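Stundier Schreibtischlampe im Test: ein halbes Jahr Abendlicht

4. März 2018
23 Mal geteilt · 3 Kommentare

Also gut, die Lampe. Ich hatte ja im August schon angekündigt, dass ich mir für den Schreibtisch endlich was Vernünftiges holen will, und dann habe ich erst mal wochenlang nur Datenblätter gelesen (wer mich kennt, weiß, dass ich das kann). Geworden ist es die Klemmleuchte von Stundier, die mit dem langen Gelenkarm, für 60 Euro. Meine alte war eine Feston, die hat mich durch das ganze Studium begleitet und am Ende so laut gebrummt, dass ich beim Telefonieren gefragt wurde, ob ich gerade Haare schneide.

Der Aufbau ging schnell. Klemme an die Tischkante, Arm einstecken, Kabel durch die zwei Laschen ziehen, fertig. Die Klemme packt Platten bis 35 Millimeter, bei mir passt das gut, bei einer richtig dicken Arbeitsplatte würde ich vorher nachmessen. Innen sind kleine Filzpads drauf, und bisher hat das Holz keine Druckstelle bekommen. Ein Pad hat sich allerdings schon im ersten Monat gelöst, das habe ich mit einem Tropfen Kleber wieder festgemacht.

Und das Licht? Sehr schön! Ich war bei LED immer skeptisch, weil ich dieses bläuliche Zahnarztlicht nicht ertrage, aber die Stundier lässt sich in vier Stufen von kalt bis ziemlich warm umstellen. Laut Karton sind es maximal 1.000 Lumen, und das glaube ich sofort, auf der höchsten Stufe lese ich damit abends Landkarten und Fahrpläne ohne Brille. Meistens bleibt sie bei mir auf Stufe zwei, warm, leicht schräg gestellt. Da bekommt der Tisch so einen Honigton, und ich sitze plötzlich eine Stunde länger da, als ich wollte.

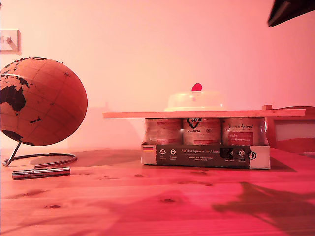
Brandão schrieb mir dazu, bei ihm flackere die warme Stufe, sobald er ganz herunterdimmt, und nach dem Umtausch sei es beim zweiten Gerät genauso gewesen. Ich habe das daraufhin ein paar Abende lang ausprobiert. Ein Flackern sehe ich nicht, aber wenn ich mit dem Handy filme, laufen ganz unten im Dimmbereich tatsächlich Streifen durchs Bild. Wer da empfindlich ist oder am Schreibtisch Videos dreht, sollte das wissen. Mich stört es nicht, so dunkel arbeite ich nie.

Was mich dagegen wirklich nervt, ist der Schalter. Das ist so ein Touchfeld oben auf dem Lampenkopf, ohne jede fühlbare Kante, und im Dunkeln tatsche ich jedes Mal dreimal daneben. Treffe ich es dann, geht die Lampe auf voller Helligkeit an, egal, was vorher eingestellt war. Eine Memoryfunktion hätte bei dem Preis drin sein müssen, finde ich. Die Stisdale, die ich bei meiner Schwester auf dem Nähtisch benutzt habe, merkt sich das und hat einen ganz normalen Kippschalter (dafür wackelt da der Arm wie ein Kuhschwanz).

Der Arm ist überhaupt die große Stärke der Stundier. Drei Gelenke, alle straff, und er bleibt genau da stehen, wo man ihn hinschiebt. Nach einem halben Jahr ist nur das unterste ein bisschen weicher geworden, das zieht man mit dem beiliegenden Inbusschlüssel nach. Den Schlüssel bitte nicht verlegen, ich habe meinen mit Klebeband unter die Tischplatte geklebt.

Das Kabel ist mir etwas zu kurz. Bis zur Steckdose hinter dem Regal hat es gerade so gereicht, und hübsch sieht das nicht aus. Das Netzteil ist dafür klein und wird höchstens handwarm, kein Vergleich zu dem Klotz von der Feston.

Würde ich sie wieder kaufen? Ja, schon. Für Leute, die abends lange am Tisch sitzen und ihr Licht ständig hin und her schieben, ist sie richtig gut. Von mir gibt es vier von fünf Punkten, der eine fehlt wegen des Schalters. Falls jemand einen Trick kennt, wie man das Touchfeld im Dunkeln findet, gerne her damit, ich überlege gerade, einen kleinen Gummipunkt draufzukleben.

3 Kommentare · 23 Mal geteilt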